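### 4.3 Loss of hold during the second fold

Of the 122 folding trials carried out with the two-arm cell at Flavano, 17 ended in a fault. We discuss in this section the most frequent one, which we call loss of hold. It was counted in 13 trials. In this fault, one gripper is expected to keep the paper in place, but the sheet turns or slides under the fingers, and the Lurnent controller continues with the next motion as if nothing had happened.

The first difficulty is how the paper is held against the mat. The finger pads were removed in June, and all trials reported here used bare black fingers. These show scratches from earlier work, and the left pair has lost part of its finish at the edges (Fig. 6).

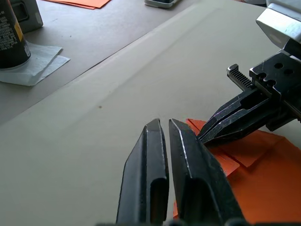 *Figure 6. Wrist view. Open fingers of the left gripper (front) and closed fingers of the right gripper on the folded orange sheet.*

With the fingers closed on the sheet, the contact area is small. A force along the crease is then enough to rotate the paper. The Kurian force estimate did not help us, as its value stays almost the same when the sheet begins to slide. The limit was therefore never reached, and the arm was not stopped.

The second difficulty appears when the sheet is lifted. One arm must carry the paper alone by one edge, while the other arm waits close to it with closed fingers (Fig. 7). If the sheet has already turned by a few degrees, the waiting fingers may touch the raised flap and open the fold again.
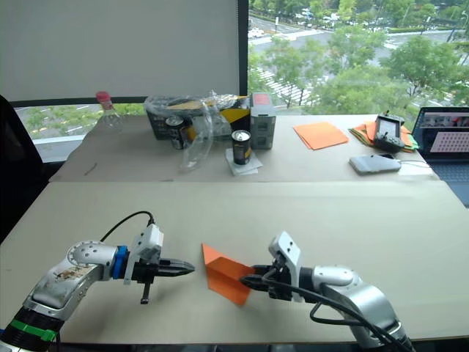

*Figure 7. Head view. The right gripper holds one edge of the partly folded sheet; the left gripper is beside it.*

In 2 of the trials the fingers also touched each other. No person was near the arms and no part was broken, but we consider this contact a safety matter. From 3/5/24 onward, the Wiseo monitor should have kept a minimum distance between the two grippers. We found later that this check was not active in the folding mode.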